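12/28/25 - celebrity feed notebook, evening

Well, the Zavulport gossip scrape is finally behaving itself, and I'm rather pleased! I pulled 1000 fan comments about the Robles break-up story (the singer, bless him, who said in May that he'd never marry and has now gone and got engaged) and 887 came through clean. The rest were mostly emojis and people selling phone cases.

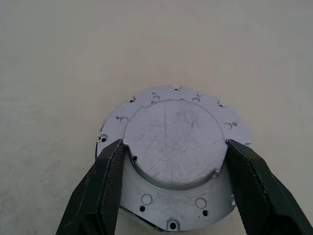

Dulce Ochoa thinks we should treat sarcasm as its own label, and I've come round to her way of seeing it. Half the "so happy for you" replies under his engagement post are plainly furious. I went through 12 of the trickier ones by hand and we disagreed on 2, both from the Grument fan forum, where everybody talks in song titles.

Still to do, when I've had some tea:

1. Merge the duplicate threads from Netero, keeping the earliest post.
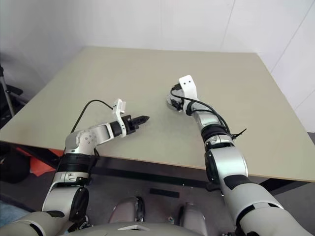

2. Ask Dulce for her list of fan nicknames, as mine is hopelessly out of date.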